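Thread on sorting the craft drawer, a job I put off through all of July and would happily have put off through spring.

The drawer has come with me through three rentals. It sticks at the halfway point, so for years I've only owned whatever lives in the front half.

Pulled the whole thing out this morning. Early findings – glue stick with no glue, a receipt from Brekgate for 14 sheets of felt, a birthday card for my cousin, who has since had several more birthdays.

Rule one, courtesy of Bouchra Ashour, who is tidier than me in every way: everything goes on the table before anything goes in a tray.

I lasted a few minutes before I started putting things in the tray.
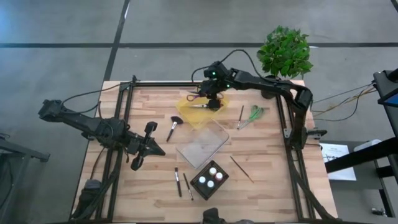
Purple scissors, green scissors, yellow tray. The fan brush is still waiting on a ruling.

The fan brush is a makeup brush. I don't do that sort of makeup. I have, however, used it to sweep glitter off a card, and it was better at that than anything from the art shop.

Both pairs of scissors are staying. One is for paper and one is for fabric, and I'll remember which is which for a week, tops.

Rostislav Polák has replied to ask why I don't just label them. Rostislav, the label maker is in the back half of the drawer.

Update: found the label maker. It needs batteries. Putting the kettle on.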